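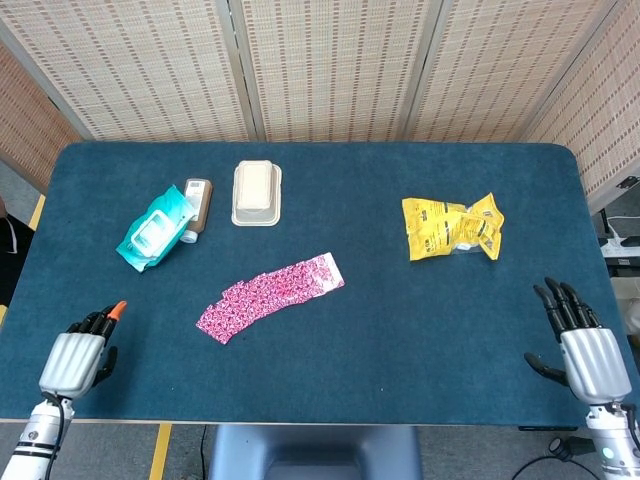 文・写真まとめ マルセル・カロン(Traranlow 共用室だより) 2024年3月20日(水)

卓の上、片付けの日

急いで上げます。説明は短め、のつもりが長くなった。誤字はあとで直す。たぶん。

Traranlowの共用室、青緑のテーブルの上。ウェットティッシュ、茶色のボトル、ベージュの容器、黄色い袋、ピンクの柄の細長いもの。毎年この時期に棚を開けて、引き出しも開けて、いったん全部ばらして、戻す。その途中のページ。きれいな完成写真ではないです。

先に片付けの決まりだけ。

・使うものは棚に戻す
・食べものの袋は中を見てから決める
・名前のないものは「保留」の箱へ
・保留の箱は11月に開ける
・迷ったらクロチルドに聞く

以下、ものごとに一言ずつ。順番は適当。

ウェットティッシュ

ターコイズと白の袋。白いふたがついているやつ。袋はくたっとしてる。ふたが固いので、まわりがしわしわでもそこだけ形が残る。

棚の上の段に立てておくと必ず倒れる。倒れて後ろに落ちて、次の人が新しいのを開ける。去年それで開封ずみがたまった。なので今年から立てない。寝かせる。ふたが上。ふたは押して、カチッといったか確認。開いてると乾く。乾いたウェットティッシュ、ただの紙です。

置き場は流しの横のかご。棚には予備だけ。開いてるのがあるうちは予備を開けない。これ守って。

マエリスから「テーブルを拭くのに使っていいの?」と質問。だめ。このテーブル、上がカーペット地なので。拭くと毛が寝る。手を拭く用です。

茶色のボトル

白いキャップ。小さいラベルつき、字も小さい。ここでは写してません。中身はラベルを読んでから、棚の札と合わせること。読めないときは使わない。においで当てようとしない(去年やった人がいる。私です)。

横に寝かせたままにしない。キャップがゆるいと引き出しの中が大変なことになる。引き出しの底の紙、前に総とっかえしたばかり。ボトル類はぜんぶ立てて、浅い箱に入れて棚の下段。箱は受け皿がわり。

詰めかえたら日付を書く。テープにペンで。直接書くと次に消せない。テープは文房具の引き出し、左。

ベージュの容器

四角いの。角がまるい。持ち帰り用みたいな感じの。

こういうの、捨てられない人が多い。きれいだし、丈夫だし、何か入りそうだし。で、何か入れる。クリップとか、糸くずとか、鍵の合わないキーホルダーとか。そして中身ごと棚の奥に行く。

今回の方針、容器は用途が決まっているものだけ残す。「いつか」は用途じゃないです。決まったら紙を貼る。紙のないのは次の回収に出す。素材の分け方は入口の表を見て。表が古いのは知ってる。アナトールが書き直し中。来週には貼れるといってたけど先週もそういってた。

重ねるときは同じ大きさどうしで。違うのを無理に重ねると抜けなくなる。

黄色い袋

くしゃくしゃの黄色。黒っぽい印刷、透けてるところもある。テーブルの上でいちばん目立つ。どこから見ても先に目が行く。

袋類のルール。中が残っていたら、まず口を閉じる。クリップは冷蔵庫の横。閉じたらその日のうちに食べるか、持って帰る。共用室に一晩置かない。これは虫の話です。夏だけの話じゃない。

空いた袋はたたんで捨てる。丸めるとごみ箱の中で元に戻って、すぐ満杯になる。細長く折って結ぶと半分のかさ。コーネル・サンドゥがこれの名人で、結んだ形がみんなそろってる。見ならいたい。

あと袋の音。会議中に開けない。隣の部屋まで聞こえます。

ピンクの細長いもの

柄がこまかい。びっしり。マゼンタっぽいピンク。私はこの色が好きなので残す側に一票。

こういう細長いものは置き場にいつも困る。巻くとくせがつく、折ると線がつく、広げておくと場所を取る。いまのところ長いまま、引き出しのいちばん広い段に平らに入れる。上に重いものを乗せない。紙をはさんでから重ねる。はさむ紙は白いの。色つきは移ることがある。

引き出しに入らない長さのは、棒に巻いて立てる。巻くときは柄が外。中に巻くと開くたびに何だったか確かめることになって、だんだん雑になって、しわになる。経験談。

はぎれは100円の袋づめにして入口の箱で出します。大きさはばらばら。選べません。袋の上から見て決めて。

テーブルのこと

よく聞かれるので。天板がカーペット地の、角のまるい、濃い青緑のテーブル。前から共用室にあるもの。音がしないのがいい。物を置いてもカタンといわない。転がりやすい小物もあまり転がらない。

困るのは細かいごみ。パンくず、糸、消しゴムのかす。毛のあいだに入る。濡れ布巾は使わない、ハンディの掃除機で一方向に。そのあと粘着ローラー。ローラーだけだと表面の毛ばかり取れるので、先に掃除機。順番だいじ。

飲みものは端に置かない。こぼしたら、こすらない。乾いた布でおさえる。おさえて、替えて、おさえる。それから誰かに言う。黙って上に本を置いたりしない。

はさみも使うときは下に板を敷く。カッターは禁止。例外なし。

すれた跡はもう仕方ないです。使ってるので。張り替えの見積もりをDrevelに聞いたら4,000と言われて、端の補修だけの値段だった。全面はまた別。当面このまま使います。端の補修も急がない。
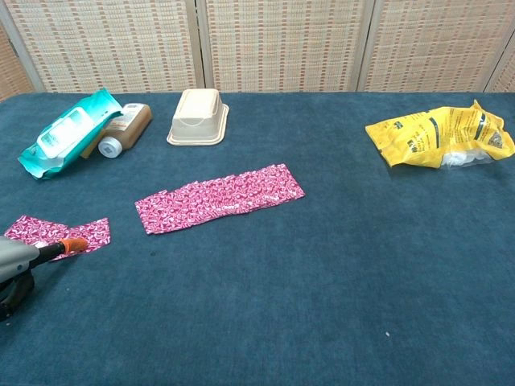 青緑のテーブルと、奥の編み目のついたて。

ついたてのこと

ベージュの格子の編み目に、赤茶とクリームの小さい四角が入る。柱は明るい色。好きな人と、気にしたことがない人に分かれる。クロチルドは好きな側。私も。

折りたためるので便利だけど、たたむときに指をはさむ人がいる。必ず枠を持つこと。編んだ面を押さない。面が伸びると戻らない。戻し方を知ってる人がいたら教えてください。まじで。

ほこりは編み目にたまる。水拭きしない。やわらかい刷毛で上から下へ。刷毛はペンキ用でいいけど新品で。古いのを使って色がついたら泣く。裏も忘れずに。裏のほうがたまってる。

上に服をかけない。乾いてないタオルはもっとだめ。フックは入口の横にあります。フックが足りないのは分かってるので、足します。

置き場所はテーブルのうしろ。壁にぴったりつけず、少しジグザグに立てる。まっすぐにすると倒れる。前に倒れたときは大きい音がして、みんな別の部屋から出てきた。けが人なし、ついたても無事。

こまごましたメモ

・棚の札、Zuserの細いテープで統一しようとして途中でテープ切れ。色が途中から変わってるのはそのせい。意味はないです。色分けではない。聞かれすぎたので書いておく。

・引き出しの左の段、奥に何か引っかかる。無理に引かない。抜いて、奥を見て、それから戻す。先週これで取っ手がぐらぐらに。

・ものを出すときは、大きいものから。しまうときも大きいものから。小さいのを先に入れると、あとで全部出すことになる。

・「とりあえず机の上」が一番よくない。でも片付けの日だけは可。出さないと見えないので。出したものはその日のうちに行き先を決める。決まらないのは保留の箱。箱に入れたら紙に書く。何を、いつ、だれが。

・ごみ袋は大きいのと小さいの、両方ぶらさげておく。大きいのだけだと何でもそこに入る。

・Escobarの箱(ふた付き、青い字のやつ)は返却ぶん。物を入れないで。入ってたら出します。もう出しました。

・掃除機のフィルター、終わった人が洗う。洗って、干して、札を裏返す。札が表のままだと次の人がもう一回洗う。まあ害はないけど。

・手袋は洗面所の下。左右そろってないのは気にしない。

届いた声

片付けの前にメモ用紙を回したら戻ってきたぶん。全部は載せきれない。

「保留の箱をもう少し浅くしてほしい。深いと底のものを忘れる」マエリス・ブリュネ
→ そのとおり。浅いのに替えます。今の箱は予備の紙入れに回す。

「容器はもっと残していいのでは。絵の具を分けるとき要る」アナトール・アメル
→ 絵の具の日に使うぶんは別に取っておきます。棚の中段の右。ただし洗ってから。洗ってないのが混ざってたら全部洗い直し。

「ついたてをもう少し窓側に寄せてほしい、夕方まぶしい」コーネル・サンドゥ
→ やってみる。テーブルも一緒に動かすことになるので、人手のあるときに。2人いればいけるはず。

「お菓子の棚がほしい」(名前なし)
→ だめです。理由は黄色い袋のところに書いた。

次の予定と持ちもの

次は引き出しの続きと、奥の棚。3時から。途中参加でいいです。早く来た人は掃除機から始めててください。

持ちもの。よごれていい服、使い古しの布、あればやわらかい刷毛。上ばきは貸せます。飲みものはふたのしまるもの。お茶はこちらで出すけどコップは持ってきて。

持ち帰り可のものは入口の箱に出しておく。早い者勝ち。取り置きはなし。前に取り置きをやったら、取り置きの棚ができて、その棚の片付けが必要になった。

欲しいものがある人は紙に書いて掲示板へ。探しているもの、の欄。いま出てるのは、ふた付きの瓶、木の定規、まるい缶。まるい缶はたくさんあるはずなのに、探すと出てこない。

11月の保留箱の日は、また別に知らせます。名前を書いた人には声をかける。書いてない人のぶんは、その場にいる人で決めるので文句なしで。

写真の使用について

このページの写真、共用室の掲示と便りに使うのはかまいません。ほかで使いたいときは一声かけてください。大きいデータが要る人も私まで。返事は遅いです、すいません。

色は画面によってけっこう違う。テーブルの青緑、私の画面だと少し青寄り。実物はもうちょと緑かも。張り替えの布を写真で選ぼうとしないこと。見本帳を見て。見本帳は受付の引き出し、借りたら戻す。

抜けてるところ、まちがい、気づいたら掲示板の紙に書いておいてください。今夜はここまで。続きは引き出しが終わってから足します。

マルセル

前のページ:冬の窓ふきと、はずれた金具
次のページ:奥の棚(準備中)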